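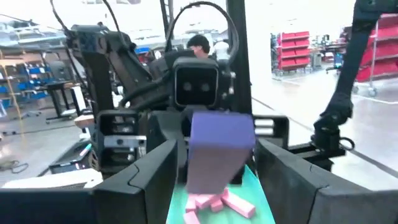 Frequently asked questions about teaching sessions

These are the questions we hear most from people who have signed up to teach on the Skanunis robots, and I have tried to answer them as fully as I can. If yours is missing, do write to us and I will add it (the page has grown a good deal this way!).

Do I need any experience?

None at all. We have had pastry cooks, a piano tuner and several people who had never so much as held a games controller, and they all got on well enough. If you can sort blocks on a table at home, you already know the task, and the rest is getting used to doing it through somebody else's arms.

What is the difference between hand guiding and remote control?

With hand guiding you stand beside the robot, take hold of the arm and move it through the job yourself while it records where its joints went. With remote control you hold a pair of handsets and the robot's arms copy your movements. Most block work is done by remote control, as it keeps your own hands out of the view of the wrist camera.

How long does a session last?

Allow 80 minutes, including a proper break in the middle. Please take the break even if you feel fine. Tired people grip too hard and start to hurry, and a hurried demonstration is a nuisance to sort out later on.

What exactly will I be asked to do?

Each task comes with a card. The block cards are the gentlest place to begin: pick up one block, hold it clear of the mat, put it where the card says, open the fingers and back away. You then do it again, and again after that, with the blocks tipped out differently each time. Later cards bring in stacking and sorting by colour.

Should I tidy the blocks before I start?

Please don't! I know how tempting it is. A muddled heap is much more use to us than a neat row, and the robot has to learn to cope with blocks that overlap or lie at odd angles.

What happens if I drop one?

Carry on and pick it up again, if it is still on the mat. A fumble followed by a calm recovery is a perfectly good demonstration and we keep plenty of them. If it has rolled or bounced on to the floor, press the pause pedal and call your session lead. Don't step inside the marked area to fetch it yourself, however close it looks.

The arms feel slow. Is something wrong?

Probably not. There is a small delay between your hand and the gripper, and beginners are on a lower speed setting too. Move as though you were pouring a very full cup of tea and it soon stops bothering you. If an arm judders or drifts when your hands are still, let go of both triggers and tell Chalerm Rattanakul, who looks after the handsets.

How many demonstrations does a robot need?

It depends on the task. Our first block card took nearly 3,000 before we were happy with it, and the sorting card is at 2,000 and still going. Your own share may be small, and it is all welcome.

Can I wear glasses, rings or long sleeves?

Glasses are fine. For hand guiding, please take off rings and bracelets, roll up your sleeves and tie back long hair.

Whom do I contact to change my booking?

Ffion Ellis, at the bookings desk. She would much sooner hear from you the day before than on the morning itself, but she will do her best either way.

Page last updated 2020-08-30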